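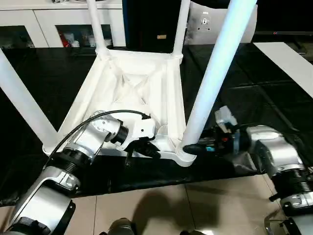 Home Opinion Food Letters Search

I have owned the same white plastic table for longer than I have owned any wooden one, and I would like to put in a word for it.

My dining table cost more than my first car and has to be protected from mugs, sunlight and my nephew. The plastic one asks for a hose. It came from a shop in Stukstead that has since shut, with four legs that push into four sockets, and it has never needed an Allen key or a helpline.

People are snobbish about these things. Oliwia Kubiak, whose garden has a theme, calls mine "the hospital trolley" and has eaten at it every August without once refusing a second helping. She paid 2639 for a teak set. It goes grey, she oils it, it goes grey again.

What the snobs never do is turn one over. All the thought is on the underside - ribs crossing in the middle, channels, a raised border, a proper round seat for each leg. Somebody sat at a desk and worried about where my elbows would go. The teak set is planks underneath, and a sticker.

I grant that it wobbles. I grant that a strong wind once took it as far as the Tofts' hedge. Hafþór Toft carried it back under one arm, which is more than he could have done with teak, and stayed for supper.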